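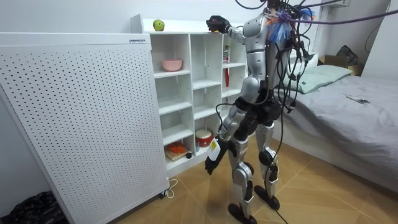 Hilline open cubby shelf: a review from a student robotics club

I don't usually review furniture. I help run a student robotics club, and most of what I write up is motors, batteries and the odd disappointing set of screwdrivers. But we have had the Hilline shelf for two terms now, it has taken part in nearly every session, and a couple of other clubs have asked me where we got it, so I thought I'd put everything down in one place (and do forgive me if I wander).

Our project this year is tidying. The students are teaching a humanoid to pick things up, carry them across a small bedroom and put them away, with a bottle-like object in one hand and the other hand free to reach for the shelf. It sounds simple until you try it! So we needed a shelf that looked like something from a real home, with openings of different widths, and that wouldn't fall over when a metal arm misjudged things.

We looked at the Flever first, which is cheaper and perfectly nice, but every opening is the same size and the students felt they'd be solving one problem over and over. The Hilline has two main columns and a narrower one on the right, and that narrow column has turned out to be the best thing about it. Anything slim goes in there, and getting a robot hand in beside it without knocking it flying kept Kittipong Jitpraphai and his group busy for most of a term. He came to see me in a great state of excitement the first time it went in cleanly.

Assembly

The box says 20 minutes. It took us 25, with two students holding and one reading aloud, so I'd call that fair. The holes lined up, nothing was missing, and the little bag of spare fixings was a kind thought. My one complaint is the drawing for the back panels, which is so small that we put one in the wrong way round and had to take it out again. If your eyes are like mine, photograph the page and zoom in.

In use

The top is the easiest place to start beginners off. We put a green apple up there and ask for nothing more than a hand brought in over the edge and stopped before it touches anything. The upper cubbies come next, with a pink bowl, and then the bottom row, where the toy drum lives. The bottom row is hard. The robot has to bend, the students have to think about balance, and I have to remind people to keep hold of the rope.

The white finish has pleased me more than I expected. Coloured things show up well against it, both for the cameras and for those of us squinting from the doorway. On bright afternoons we get a bit of glare off the inside and have to draw the curtain, and I did wonder about asking Hilline whether they do a matt version. I never got round to it.

As for knocks, it has had plenty. There's a chip on the front edge of one divider and some scuffs low down, which mostly wiped off with a damp cloth. It has never tipped, though I would still fix it to the wall in a house with small children, as the leaflet tells you to.

Things I'd change

I would love the dividers to be movable. The Laitinen shelf at our neighbouring school has ones that slide, and I was quite envious when I saw it, although it did wobble when I leaned on it. I'd also like some sort of lip at the front of the top, as round things do roll. We lost more than one apple that way before somebody learned to choose flatter ones.

Would I buy it again?

Yes, I would, and we very nearly have. The students are entering the Draltden challenge in July and would like a second one to practise with at the far end of the building, so that two groups can work at once and I can stop refereeing. If you only want somewhere to keep your books, I dare say the Flever would do you just as well for less money. For a club like ours, with a heavy-handed visitor putting the shopping away all afternoon, the Hilline has been a good, solid, friendly piece of furniture and I've grown rather fond of it.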